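How to Batch Fruit and Vegetable Portions for a Training Week

Portioning in advance keeps the calorie count stable on days when training runs late. The method below covers one person and takes a single prep session.

1. Set the target. Divide the daily produce allowance into 3 servings and write the weight of each on a label.

2. Weigh the produce after trimming. Peel, core and stones do not count. A serving of soft fruit is 125 g in this plan, and bell pepper is weighed at 82 g.
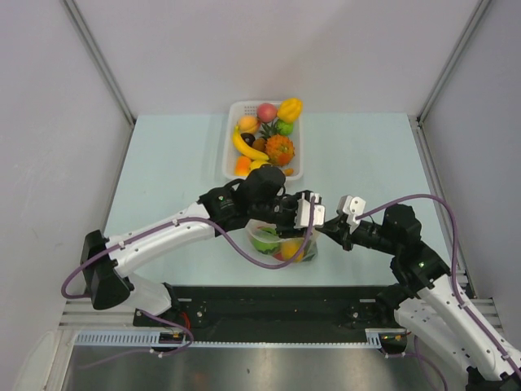
3. Wash and dry everything before cutting. Surface water shortens storage time and adds to the reading on the scale.

4. Pack by day, with one bag or box per serving. Press the air out of bags before closing them - a half-full bag takes up more shelf space than it should.
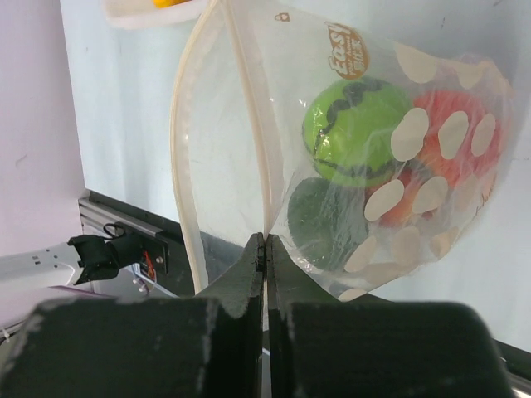

Keep cut fruit apart from cut vegetables, and leave bananas whole until the day they are eaten. Frozen portions go in flat so they thaw evenly.

5. Log the total. If the week's produce comes to less than 1,000 calories, add a starch serving on the two hardest training days.

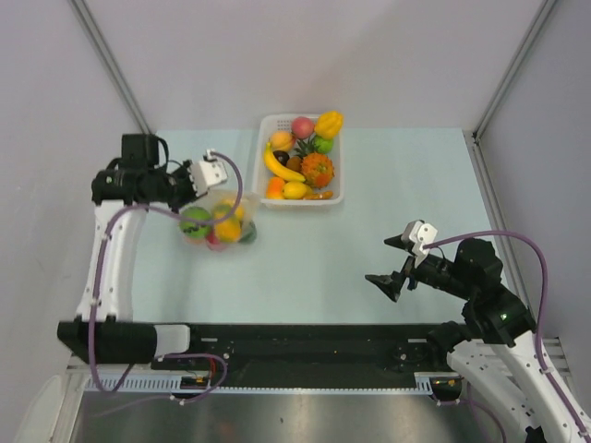 White basket with peach, yellow pepper, lime and banana.

Plan by Joana Leitão. Updated May 21, 2026.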